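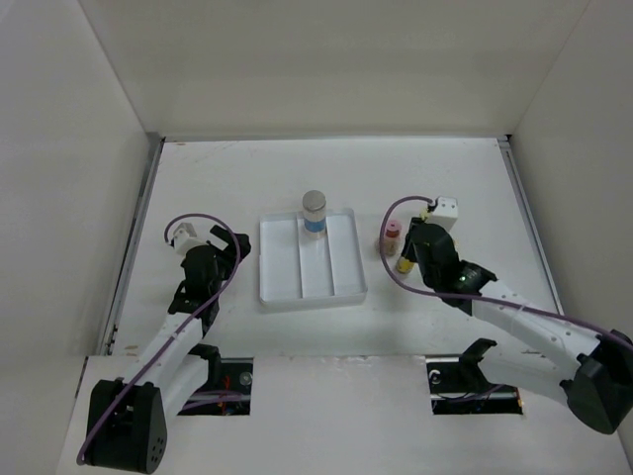 Hi everyone, and thanks to all of you who wrote back so quickly about the Grurnex bursary. I've been meaning to sit down with a proper cup of tea and answer the lot in one go, so please forgive the length (those of you who know me will have expected it anyway!). The short version is that the university has agreed to match whatever we raise as alumni, dollar for dollar, and the money will go to second-year students in engineering and applied health who need help with living costs while they do their unpaid placements. Some of those placements are in labs with set-ups like the white enclosure with an arm on each side and a metal rail down either edge of the table, and others are on hospital wards or out at the Stondov campus, where the bus is a story in itself. What they have in common is that a student can't hold down a paying job at the same time, and I remember that squeeze very well from my own degree.

On May 7, 2020 one of our members wrote:

> Lovely idea and count me in, but could you please clarify
> a couple of things before I send it on to my old year group?
> First, is the bursary only for students coming straight from
> high school, or can mature students apply as well? Second,
> I gave to the Zelenák fund years ago and never heard a peep
> afterwards about where it went. Will donors be told anything
> this time? I don't need a plaque, I'd just like to know that
> somebody's rent got paid.

Both very fair questions. Mature students can absolutely apply, and so can part-timers, provided they're enrolled in a placement unit during the session. I pushed quite hard for that, having gone back to study myself with 2 kids at home and a car that only started on a good day.

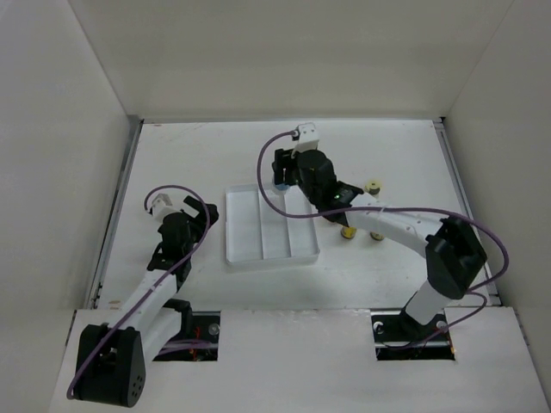

As for hearing where the money goes, I do understand the frustration about the Zelenák fund. It was folded into general scholarships when the old faculty was merged, and the letters to donors simply stopped. For the new bursary I've asked that we get a note each October saying how many students were helped and which programs they're in. No names, of course, as some of them would rather keep it private and that's entirely up to them.

So far 79 of us have pledged, which has just bowled me over. That's enough for 6 bursaries in the first year once the matching money is added, and I'd dearly love to see it keep running for at least 3 years so that the students coming up behind can count on it. If you can only manage a few dollars, please do send them; nobody is going to be looking at who gave what.

Someone else asked about the Clisex payment page, which was refusing cards from overseas. The advancement office tells me they're looking into it. In the meantime you can ring them and give over the phone, or post a cheque the old-fashioned way, and please write "Grurnex bursary" on the back so it doesn't end up in the library fund.

I'm also after a couple of people to read applications with me. It's an evening or two of reading at your own kitchen table, and you'd need to have finished your degree, but it doesn't matter in what. Reply to me directly if you're keen and I'll send the guidelines through.

Take good care of yourselves, and do write if I've missed your question.

Warmest wishes to you all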